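Arts Funding and Public Recognition
Handout 4: Prizes, honors and the people who give them

Reading before class: the two short chapters in the course packet on private patrons, and the Hundholm case sheet. Bring the case sheet with you.

1. Terms

An honor is a title or rank given to a person for work already done. It usually carries no money. A prize is given for a work or a body of work and often does carry money. A grant pays for work that has not been done yet. Newspapers mix these three up all the time, and so do the press offices of the bodies that give them. In your papers, use the right word.

A nominator puts a name forward. A jury or board chooses. A conferring body gives the award and signs the certificate. In small programs one person may fill all three roles, and your case sheet shows what can go wrong when that happens.

2. Why funders get honored

Most national arts honors were set up for artists. Over time many were opened to people who support the arts in other ways, such as museum directors, publishers, teachers and heads of foundations. There are two common arguments for this. The first is that art depends on money and buildings, and the people who supply them should be thanked in public. The second is that an honor draws other donors in.

The main argument against is that a funder is already powerful. When a funder is honored by a body that hopes to be funded, it is hard to tell thanks from a request. Vicente Carrasco makes this case in the packet. Read his section on dinners and medals closely and note where he gives evidence and where he only gives an opinion.
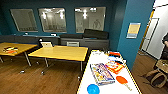
3. The Hundholm case

The Hundholm Fund supports small theaters and music schools. For years it gave grants only. It then added the Arboleda Medal, a yearly honor for "service to the performing arts." The medal has no cash value. In its first year the board received 40 nominations. The medal went to Afonso Caldeira, who had run the Nororeck touring theater and had also sat on the Hundholm board until the previous August.

The fund said Caldeira had left the board before nominations opened. Critics said the rules had been written while he was still on it. Both statements are true. Look at the dates on the case sheet and decide which matters more.

After the complaints, the fund made two changes. Former board members now have to wait before they can be named, and the list of nominators is published. The jury's notes are still private.

4. Acceptance speeches as sources

Speeches are useful but need care. The speaker is expected to be modest and to thank the giver, so strong praise for the conferring body tells you little. Look instead for who is named, who is left out, and whether the speaker mentions future plans. Caldeira's speech names the Fivarar music school twice. Fivarar got its first Hundholm grant the next year. This does not prove a link.

5. Short paper

Write 1,000 words on one award given to a funder or administrator. You may not use the Arboleda Medal. Cover who nominated, who chose, and what the giver stood to gain. If you can't find out who nominated, say so and say where you looked. Include at least one source that was not issued by the conferring body. The paper is worth 100 points.

Drafts may be handed in at the start of class. Late drafts get a grade but no comments.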